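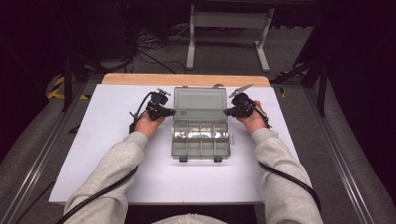
Futosham Waxed Linen Thread, 10 Colors

Futosham thread is made for hand sewing of leather, canvas and book sections. It is spun from long linen fiber, twisted in 2 plies and coated with natural beeswax. The wax keeps the stitch in position while you prepare the next one - useful when you work alone without a clamp.

Article number: 829
Length per spool: 148 m
Colors: 10, sold singly or as a full set
Spinning: Pongsiri mill
Distribution: Skaketti

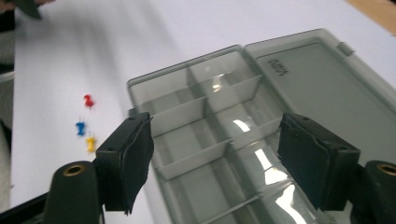
Waxed thread should be stored away from sun and heaters, as the coating becomes soft and collects dust. Many customers cut a working length of each color and wind it on a small card. For such cards a flat plastic box with a lid on hinges and a divider along the middle is very practical, and light colors can stay on one side and dark colors on the other. Full spools are better kept in their paper wrap.

If the thread feels dry after long storage, pull it two times over a piece of beeswax. Please do not use candle wax - it breaks off in the needle hole.

Needles are not included. We recommend the Zirkance blunt needle for leather with punched holes. Color cards are sent on request.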